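Community Projects > Grant Updates

Progress update: the Winter Table project

Hi Sandrine, and hello to everyone else at Besnard who reads these,

I know the form asks for "activities against milestones" but you told me last time that you liked the letter version better, so I'm doing the letter version again (the numbers are all in here, I promise, you just have to wade through me to get to them). It's May, the hall is freezing in the mornings, and we are up to our elbows in fake pine. I couldn't be happier!

For anyone who missed the first update, we're making table arrangements and door pieces for the midwinter lunch in Grurkby, plus smaller ones for people in Pustby who can't get out to it. The grant covers the greenery, ribbon, wire, bases and the hire of the hall. Everything else is us, our scissors and a frankly alarming amount of tea.

So, where are we up to. The sorting is done. That was the big job of this reporting period and it took longer than I put in the plan. The stock came from three places: the new order from Vudier, the leftovers from the old Christmas window displays, and a great pile of donated bits that had been squashed flat in somebody's roof. Dirk Bosman and I went through the whole lot and sorted by length first and then by colour, and then had to do it over again because the colour turned out to matter far more than the length. Plain green next to frosted green looks like you ran out of money halfway along the table. Keep the frosted together and it looks like you meant it.

We now have 385 usable stems and branches. I had us down for more than that in the application, but a lot of the donated stuff was brittle and dropped its needles the second you bent it, and I'd sooner have fewer good ones. The dead ones went out with the hall's rubbish and I've kept the wire cores from the thicker ones, which Dirk thinks we can use for frames.

The frosted pine has been the surprise. I ordered it a bit nervously, as the catalogue photo made it look like something off a cake, but the long-needled kind is lovely once you fan it out. You have to fan it, mind you. It comes out of the box with all the needles lying one way and you need to work back from the tip with your fingers, pulling each bit out sideways, until it looks like a branch and not a bottle brush. I timed myself and it's about 14 minutes for a big one if I'm not talking, so in practice it's longer. 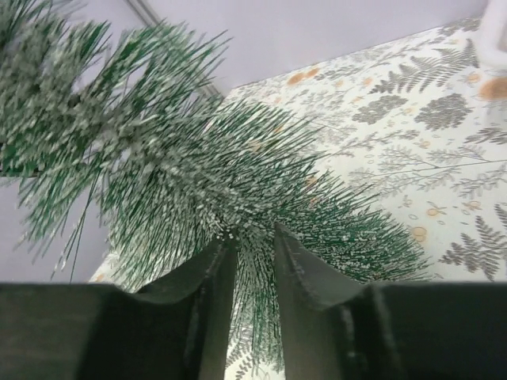
Which brings me to the flocking. It sheds. Not terribly, but enough that you'll find it in your cuffs at bedtime, and after the first session there was white fluff on everything from the kettle to Pankaj's good jumper. We've got into the habit of giving each branch a shake outside the back door before it comes near a table, and we've put patterned cloths down on the work surfaces so we can gather them up by the corners and shake those out too. I'd like to do the same on the day of the lunch, arrangements assembled on one set of cloths and then moved across to clean ones just before people sit down. I'd hate anyone to find snow in their soup.

Pankaj Sisodia has been running the morning sessions and he's been a marvel with the newer people. His method is to hand you one branch, show you the first few needles, and then go and put the kettle on so you're not being watched. It works a treat. We've had 14 people come along to at least one session, and most of them have come back. Valentin Lecomte came for his mum's sake and has ended up designing the long centrepiece for the top table, which has a proper curve to it and sits low enough that you can see the person across from you. I'd been making them far too tall. Apparently everyone thought so and was too polite to mention it.

Now the money bit. We're under on ribbon and over on wire. The floral wire we budgeted for was the thin stuff, and it simply won't hold a heavy branch at an angle, it sags by the next day. Thibault Lemaire found a thicker gauge and we've bought two rolls, paid for out of what we saved on ribbon, so the total hasn't changed. I've attached the receipts and I've written on the back of each one what it was for, as you asked. If you'd like me to move the figures between lines on the budget sheet, let me know how, because the last time I tried I deleted the hall hire.

What's behind schedule: the small pieces for Pustby. I wanted half of them finished by now and we've got 3. They're fiddly, and everybody would much sooner work on the big ones. My plan is to give over the next two sessions entirely to small pieces, with the short offcuts already bundled up so people can sit down and get straight into it. Thibault has offered to do the deliveries in his van, and he needs them boxed, so I'm collecting shoeboxes. If anybody at your end has shoeboxes, please don't throw them out!

One thing to ask you about. We'd like to keep the branches afterwards and lend them out to other groups. They'd last years if they're stored properly (loosely, upright, with a sheet over the top, and never again squashed flat in a roof). There's a dry cupboard at the hall we could have, and the only cost would be a couple of tall tubs. Could that come out of the current grant if there's a bit left over, or should I put in a separate request? Happy either way, I'd just like to know before we start packing up.

I'll send the next update once the small pieces are done. You're all very welcome at a session in the meantime, mornings from half past nine, and wear something you don't mind getting fluff on.

Warmly, and slightly frosted,
Your Winter Table coordinator

We use cookies to remember your preferences and see which pages are being read. By continuing to browse you agree to our use of cookies. Accept / Manage settings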